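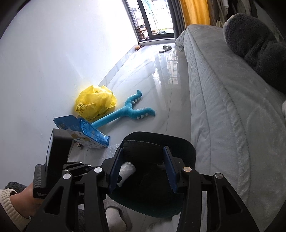

What time does the last ferry leave Skusero?

Twenty-five past four in winter, from the lower jetty.

Cor Peeters had read that on the board by the ticket window and had written it on the back of his hand, and he still missed the boat. He came down the hill with his bag over his shoulder and saw it well out past the marker, with its lights on.

The woman in the kiosk was pulling down the shutter.

"You're late," she said.

"The bus was late."

"The bus is always late. You want the one before."

He asked if there was anywhere to stay and she pointed up the road to the Dillar, which had a green door and a sign for beer. The room was 80 dollars with breakfast. He paid and sat on the bed in his coat.

His sister was expecting him in Plalero by tea. Their father's house had sold in May, and the last of the furniture had been sitting in her garage ever since. She wanted him to say what he was keeping. He had told her twice on the phone that he didn't want any of it, and she had told him twice to come and look anyway.

He rang her from the hall.

"I missed it," he said.

"Of course you did."

"I'll be on the morning one. It goes at 7."

"Bring bread," she said. "The shop here's shut."

He had soup downstairs. An old man at the next table was doing a crossword and asked him for a river in five letters. Cor offered the Rhine, and the old man wrote it in and then rubbed it out again. They talked for a while about the harbour. The old man had worked for Claeys, the boat builders, until the yard closed, and he had known a Peeters there.

"Tall fellow," he said. "Kept his pencils in a tobacco tin. Wouldn't lend you one."

"That was my dad."

"Was it?" The old man looked at him properly. "He owed me a pencil, then. I lent him mine the day he lost the tin in the water."

Cor laughed. He hadn't known about any tin in the water. At home there had been one on the windowsill over the sink, a red one, and he had never been allowed to touch it. It must have been the second tin.

In the morning it was dark and there was frost on the jetty. He bought two loaves from the van and stood at the rail the whole way across, with the bread inside his coat. His sister was waiting with the car running.

"Is there a tin?" he said. "Red, for pencils."

"Somewhere," she said. "Get in, it's freezing."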